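Reports > Community Grants > Clothing and Textiles
Posted in: Funded projects, progress updates
June
By the Kukham Clothing Exchange

Progress report to the Ovness Fund: second half of the grant year

The exchange has now been open through one full winter and the start of another. This report covers what we have done since the interim report, what we have spent, and what we would like to change before the final instalment.

Opening hours and use

We open three afternoons a week and one evening, until 8 pm. The evening session was added at the Fund's suggestion and has become our busiest. Most people who come in the evening are working and can't get to us before five. We had budgeted for one paid worker on that shift and have since moved to two, with the extra hours taken from the Saturday stall line, which we closed in April.

We set a target of 500 households for the year. At the time of writing we have registered 474. Registration is a first name, a postcode and the ages of any children, and people don't have to give a reason for coming. We expect to pass the target before the final report, but we would ask the Fund to note that registrations slow down once school uniforms have been sorted out.

Stock

Children's clothing moves fastest and we are always short of it in the larger sizes. Adult winter coats came in well after our appeal in the Fletance newsletter. We have too many men's business shirts and have stopped taking them for now.

Items are checked on arrival for stains, broken zips and missing buttons. Anything that can be mended goes in the repair bags. Anything that can't is sent for rags — the rag merchant pays by weight and collects every six weeks. Income from rags is small and is shown under "other" in the attached budget.

The repair sessions funded under part two of the grant run for 15 places a term. All places were filled in both terms. People learn to replace a zip, take up a hem and patch a knee. We bought two second-hand sewing machines and had both serviced. A third was donated but needs a part that the supplier no longer carries, and we have not counted it as an asset.

Premises

The move to the rooms behind the Fletance hall was finished in March. The rent is slightly higher than at the old shop but includes heating. The carpet was left in by the previous tenant and was cleaned before we opened. The landlord, Dönmez Properties, has agreed to replace the back door lock and to leave the rent as it is until the end of the grant period. 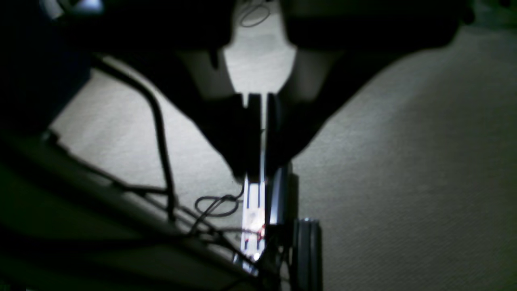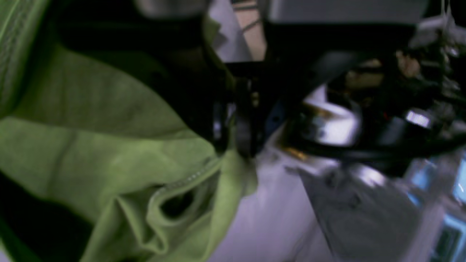 Soft items in bright colours go out quickly.

Lindfield Road Parents' Group wrote to us in May, asking that we keep a rail of school uniform all year instead of only in January and July. They said families who move into the area mid-term have nowhere else to go, and that the uniform shop in Kukham opens one morning a week. They also said our sizes were hard to follow because we sort by age and their school sorts by chest measurement. We have put up a chart by the uniform rail and will keep the rail out from next term.

They raised one more point, about labelling donated clothes with the name of the school. We are not keen on this as many of the local schools share a colour, and a jumper marked for one would be passed over by families at another. We have written back to say so.

Spending

Wages are on budget. Rent is over by the amount agreed in the variation letter. Shelving came in under, as we were able to bring most of it from the old shop. We ask to carry the shelving balance over to laundry costs. The laundromat put its prices up in February and we now wash more than we planned to, mainly bedding, which was not part of the original proposal but which people kept asking for.

Difficulties

Drop-offs outside opening hours are still a problem. Bags left at the door overnight get rained on and most of what is in them has to be thrown out. We have put up a sign, and a lockable bin has been priced at 6 per cent of the remaining equipment budget. We would like the Fund's approval before ordering it.

We also lost two weeks in autumn when the hall's hot water system failed and the building was closed. Repair sessions from those weeks were made up at the end of term.

Next period

We plan to hold a second coat appeal, run one more term of repair sessions and keep the evening opening as it is. Receipts and the attendance sheets for the repair sessions are attached separately. The final report will follow once the year's accounts have been checked.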